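Workshop notebook, side table

Monday, 9:40

Took over the side table today. The glaze kettle and the test tiles are back on the rack, so the table is free for the drinks corner the Flillivine order is supposed to be tried out on. The order is for a small cup that can be carried inside a normal mug, in the same basket, without taking up any more room. They want it for their picnic sets. I said we would try it with ordinary things from the shelf first and leave the clay alone until the sizes are settled.

Wiped the table down with a damp cloth and let it dry before putting anything on it. Pine marks easily and I don't want rings before we start. The old ones by the window end will not come out and I have stopped trying.

What belongs on the table for now: the wicker basket, the white insulated bottle, the big water jug, one mug, one small cup. The basket goes against the wall with the handle up. The bottle and the jug stay together at the right, also against the wall, so that the front of the table is clear for working. Please put them back there if you move them.
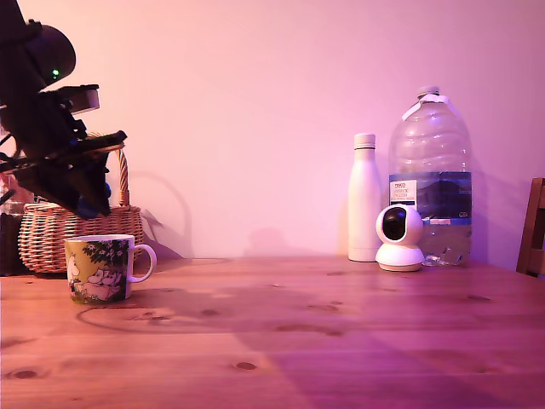
Page last changed: Monday, 16:25

The Tesco jug is low. It is only there for pouring tests and should not be drunk from, as the cap has been on and off all week with clay hands. Fill it from the tap in the back, the front one still runs cloudy. I will bring a second one.

The mug is the Moomin one. I picked it over the Garutden samples for two reasons. It has straight enough walls to measure from, and the handle is a size that most people can get their fingers through. The Garutden mugs narrow toward the foot and a small cup wedges in them. We lost a good one that way in December, trying to knock the cup loose against the edge of the sink.

Inside width of the mug at the rim is 70 mm. I had 74 written on the card and that was wrong, so I crossed it out. Measure with the plastic calipers, the steel ones scratch.

Nesting, first try. The small blue cup goes in easily. It does not sit straight. If you lower it in upright and let go carefully it stays upright, but any knock to the table and it leans over against the wall. Dropped in from rim height it ends up on its side most times. I tried it with the basket too, walking to the door and back with the mug standing in it, and the cup had tipped over before I got to the door. No chips on either piece. Ran a fingernail round both rims to be sure.

Lining the mug with a folded napkin holds the cup still but makes it hard to get out again. A square of felt in the bottom did nothing useful. A strip of felt round the outside of the cup was better. I used the gray felt left over from the Lozano coasters, cut 39 mm wide, overlapped a little and held with a rubber band. The band looks bad. A stitched band would be fine, or a groove thrown into the cup so the felt sits in it.

Getting the cup back out is the part that needs more thought. A leaning cup can be picked up by its rim if the rim is toward you. With the base facing up there is nothing to hold, and you have to tip the whole mug. Flillivine will have people doing this on a blanket, possibly with something already poured.

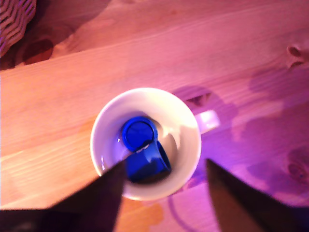 Crescencio Quezada wrote in the margin that the cup wants to be wider at the foot and a little taller, so that the lip comes close to the lip of the mug and you can pinch it out with two fingers. He would drop the felt altogether. He also asks whether the customer has agreed to a fixed mug, because if they are going to buy in whatever is cheap that season then none of our measuring is worth much.

Fair question. I have asked and am waiting. The last note from them only says a mug of 200 ml or more.

For the taller version I can throw 3 blanks from the white body, each with a different foot, and leave them plain. No sense glazing until one of them sits right. Allow for shrinkage, use the figure on the Jisdale bag and not the one on the wall chart, which is for the old clay.

Still to do: stitch one felt band and try it against the rubber band version. Repeat the walk to the door with the basket half full of cloths. Write the corrected rim width on the front of the card as well as the back. Sweep under the side table, there is dry slip along the wall.

Calipers are in the top drawer, left side.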